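Armoire Fluvotura - notice de montage et d'utilisation
Imprimer | Envoyer par e-mail

5. Penderie : pose de la tringle et rangement des vêtements

Cette section concerne l'armoire Fluvotura en version penderie. Le caisson doit être monté, d'aplomb et fixé au mur (section 3), et les portes posées (section 4).

Outillage : un tournevis cruciforme, un crayon, un mètre ruban. Les vis et les 2 supports de tringle se trouvent dans le sachet B.

5.1 Pose de la tringle

1. Ouvrir les portes en grand et vider le fond du caisson.
2. Repérer les avant-trous sur la face interne des parois latérales. Les deux supports se fixent à la même hauteur.
3. Visser le support gauche sans le bloquer.
4. Engager la tringle dans ce support, puis présenter l'autre extrémité contre la paroi droite.
5. Visser le support droit, contrôler au niveau à bulle, puis serrer les deux côtés à la main.

ATTENTION - Ne pas utiliser de visseuse à percussion. Un serrage excessif arrache le filetage dans le panneau et le support ne tient plus.

Note : une fois la tringle en place, il reste 10 cm sous le plafond du caisson pour passer les crochets des cintres. Si l'espace est plus faible, vérifier que les supports ne sont pas montés à l'envers.

5.2 Accrochage des vêtements

1. Tourner tous les crochets dans le même sens, ouverture vers le fond.
2. Placer les pièces lourdes (vestes, manteaux) près d'une paroi, au plus près du support.
3. Suspendre ensuite les chemises, puis les manches courtes.
4. Fermer les portes lentement. Aucune manche ne doit se prendre dans la charnière.

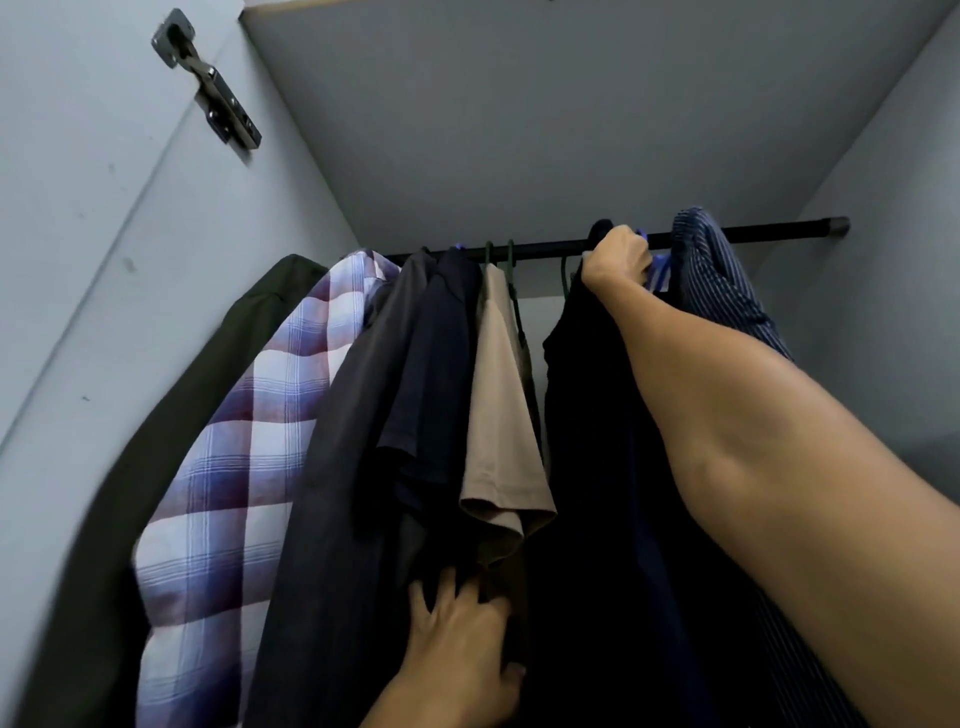

Fig. 7 - Tringle noire garnie, vue de dessous. En haut à gauche, la charnière de la porte.

Les cintres en bois à épaules larges prennent plus de place que les cintres fins. Pour les vestes épaisses, préférer tout de même les modèles larges, vendus séparément sous la référence Vulier 200.

Ne pas accrocher de vêtements mouillés. L'humidité fait gonfler les chants et peut tacher les panneaux clairs.

5.3 Réglage de la porte après chargement

Une armoire pleine peut travailler légèrement pendant les premiers jours. Si la porte frotte ou bâille :

1. Desserrer d'un demi-tour la vis de fixation du bras de charnière.
2. Déplacer la porte à la main jusqu'à obtenir un jeu régulier.
3. Resserrer et répéter sur les autres charnières de la même porte.

ATTENTION - Ne jamais retirer complètement les vis de l'embase avec la porte en place. Faire tenir la porte par une seconde personne.

5.4 Entretien

Dépoussiérer la tringle et le dessus du caisson avec un chiffon doux. Les petites traces sur la face interne des portes partent en général à l'eau savonneuse - pas de poudre ni d'éponge abrasive. Essuyer aussitôt. Contrôler le serrage des supports deux fois par an.

Pièces de rechange : Bekholm, service Garba, en indiquant le numéro inscrit sous le socle.

Notice mise à jour le 21 janvier 2026

Imprimer cette page | Envoyer par e-mail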